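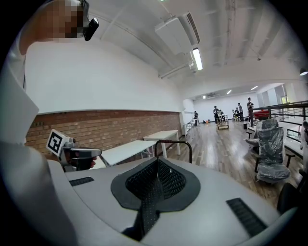
Test-retest reliability tells you how stable a questionnaire score is when the same people answer twice under the same conditions. The steps on this page are for a short self-report scale, such as a career adaptability or work engagement measure, given at a college or a mid-size employer. Fix the setting before you recruit: same room, same time of day, same instructions. Settle also how the form is filled in. A respondent seated at a desk and one on their feet with a tool in one hand, are not answering under the same conditions, and the two should not be mixed in one sample.

1. Choose the interval

Use 4 weeks for trait-like scales. Shorter gaps let people recall their first answers. Longer gaps let real change in, and the coefficient drops for reasons unrelated to the scale.

2. Set the sample size

Plan for 72 complete pairs. Recruit above that figure to cover dropouts. In the Trotcombe data, most losses came from students who changed email address between sessions.

3. Assign codes

Give each respondent a code at the first session and keep the code list apart from the responses. Do not ask people to invent their own codes. They forget them.

4. Run both sessions

Keep item order identical. Record the start time. Ask one question at the second session about major events since the first (new job, illness, move) and flag any yes answers.

5. Compute the coefficient

Use the intraclass correlation, two-way mixed effects, absolute agreement, single measures. Pearson's r ignores a shift in the mean, so a group that scores uniformly higher the second time will still look stable. Bootstrap the interval with 2,000 resamples if the scores are skewed.

6. Report

State the interval, the number of pairs, the ICC model and the confidence limits. Report flagged cases separately, with and without exclusion.

Template sheet: Szabolcs Tóth. Corrections to step 5: Ingegerd Rustad.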